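Search this site
Type and press enter
Search

Walking home the long way

02/09/2023

I didn't set out to become a person who walks. I had a perfectly good bus, it stopped right outside the Norell building where I work, and it dropped me a few minutes from my front door. Then in June they moved the stop for roadworks, and the new one was so far up the hill that one evening I just thought, well, I'm already pointing the right way, I may as well keep going.

So I kept going. It took forever! I was wearing the wrong shoes and carrying a bag with a laptop and a squash in it (the vegetable, a coworker grows them and you can't say no). I got home cranky and starving and slept better than I had in months. The next day I did it again with sneakers.

I've now worked out four ways to get home, and I have opinions on all of them. The quickest goes along the main road past the tile showroom and the Ploris warehouse, and it's loud and there's always grit in the air. I only take it when it looks like rain. The second one cuts behind the school and comes out by the canal – lovely in the morning, full of midges at night. The third is mostly stairs. I counted them once, out loud, like a crazy person, and lost track at 587 when a dog ran up to me, so I can't tell you how many there are in total.

The fourth is the long one and it's my favorite. It goes up through the old streets where the houses have those deep porches, and people leave things on the wall for anyone to take. So far I've come home with a colander, two paperbacks with the same missing page range (how??) and a plant that I was sure was dead and is now taking over my bathroom window. There's a bakery up there called Trajkovski that sells off its cheese pastries in the last half hour before closing. I'm not saying I time my walk around that. I'm saying I have looked into it.

My phone keeps score, of course. My worst weekday since I started was 2,056 steps, when I was home with a cold and mostly walked to the kettle. I used to do days like that all the time without noticing. I went back and checked some of last winter and found one that said 2,239, and I remember that day, I remember thinking I'd been really busy.

Weekends are different. I don't have anywhere to walk home from, so I have to make something up, and usually I dawdle so long that it gets hot and I end up outside with a cold drink telling myself I'll go in the evening.

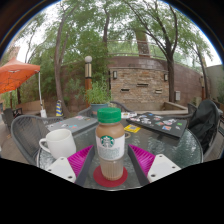

Iced coffee on the patio table

Sometimes I do go in the evening, too. The light is better then and people are out watering, and you get all the dinner smells one after another down the street. Somebody near the top of the hill fries a lot of onions and I would like to be adopted by them.

A few things I've picked up, for anyone whose bus stop has also wandered off. Keep the shoes at work and leave them there, or you'll forget them on the nicest day of the year. Wear thicker socks than you think you need. I bought a little backpack made by Fellow after my shoulder bag gave me a sore neck, and it's fine, the zipper sticks a bit, but my neck has stopped complaining. And I've quit listening to podcasts on the way, at least for the first half. I was getting home with my head full of other people talking.

The roadworks are supposed to be finished before the clocks change and the stop will go back to where it was. I've been wondering if I'll go back too. It'll be dark by the time I leave, and the stairs aren't lit very well, so that's route three gone until spring for sure. But the long way has streetlights the whole length of it, and the bakery stays open all winter – I asked.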